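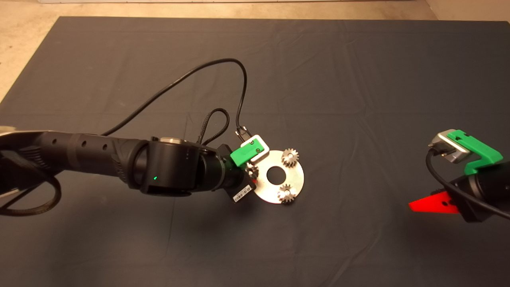 Grakano Small Gears: parts notes and measurement files

Print this page | E-mail this page

Grakano Small Gears is a set of measurements and working notes for the loose spur gears and flat round plates kept on the Murnthorpe bench. It covers what the parts are, how they get laid out on the plate, how they are stored, and what the columns in the measurement files mean. The notes were started by Rianne Michiels and are kept up by Arvo Salminen.

What is in the folder

gears.csv has one row per gear. There are 113 rows.
plates.csv has one row per plate. There are 4 rows.
layouts.txt lists the starting layouts by short name.
rejects.txt lists parts taken out of use, with the reason.

The first version had gears and plates in one file, with a lot of empty cells. If you have scripts that read parts.csv, point them at gears.csv and change the column "od" to "outside_dia".

The gears

All of the gears are small, silver-colored spur gears with straight teeth. They came in two lots. The first lot was bought for a gearbox job in Bonness that was dropped, and the second came in a mixed bag from a surplus dealer in Toledo. Gears from the Toledo lot have IDs that start with T. The lots should not be mixed in one layout. The bores differ slightly and people get confused when they go to put a gear on a pin.

Columns in gears.csv:

id: the number on the storage bag, not on the gear
lot: B or T
teeth: counted by hand, twice, by different people
outside_dia: millimeters, across the tips of the teeth
bore: millimeters
face: thickness in millimeters, measured away from the hub if there is one
burr: yes or no, judged with a fingernail
note: free text, often blank

Outside diameter on a gear with an odd number of teeth is a nuisance, because there is no tip straight across from another tip. For those gears we took the reading with a ring gauge. Kazuhiro Ogura checked 55 of the rows a second time and corrected 13. Most of the corrections were to the face column, where somebody had measured over the hub.

The plates

Each plate is a flat metal disc with a large hole in the middle. The gears sit flat on the ring between the hole and the rim. Plates have no pins or marked positions, so where a gear goes is up to the layout. A gear set down too near the inside edge will tip into the hole, and one hanging over the rim is easy to knock off. Keep the whole gear on the metal.

Fingerprints show up on the brushed finish. Wipe the plate along the grain with a dry cloth. Do not use the blue polish from the cupboard, which leaves a film that makes gears slide.

Table covering

Lay the dark gray cloth on the table before opening any bags. Small gears roll on a bare tabletop and the floor is speckled beige, so a dropped gear takes a long time to find. The cloth does not have to be ironed flat. Pull out big folds where the plate will sit so that it doesn't rock, and leave the rest.

Shake the cloth out over the tray, never over the trash can. Si-eun Ha got two T gears back that way in April.

Layouts

layouts.txt gives each layout as clock positions on the ring, with twelve at the side away from you. "Wide three" is the one most people start with. It uses three gears of the same lot, spread so that no teeth touch. "Close three" puts them in mesh and takes more patience. When moving a gear, pick it up by the rim and lift it clear. Dragging it leaves fine scratches.

Putting away

Gears go back in the bag they came from. If you have lost track, look up the tooth count and bore before guessing. Bags go in the shallow drawer, plates stand on edge in the rack with paper between them.

Known problems

The bore values for the last few B gears were taken with a worn pin gauge and may read small.
The burr column depends on who was doing it. Fulgencio Aguirre marks yes much more often than Rianne does.
Two rows in plates.csv have no hole diameter yet.

Corrections go to Arvo. Please send the gear ID, your reading, and the tool you used.

Print this page | E-mail this page

Related items

Ring gauge instructions, short version
Murnthorpe bench: drawer labels
Grakano Washers and Spacers: parts notes
Cleaning brushed metal plates
Reject list, Bonness lot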